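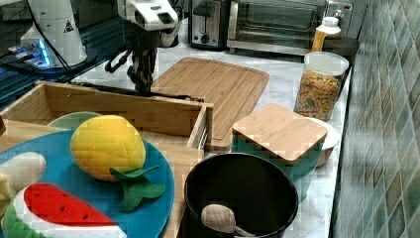
Sakda Chaiyaporn wants to know why I'd keep cereal in a canister when it comes in a perfectly good box. Fair question!! But the box goes stale on me in 2 days, and the clear one with the white lid tells me when I'm low.

Toaster and toaster oven both get to stay at the back of the counter. I tried living with one in February – never again.

The big bamboo board is the real space hog. I keep it out anyway, I like the groove around the rim (tomatoes, you know).

Plush mango and watermelon slice live on the teal plate. They were over 80 pesos at the Pacheco market and I regret nothing.

Next up – the spoon drawer. Elvia, bring boxes.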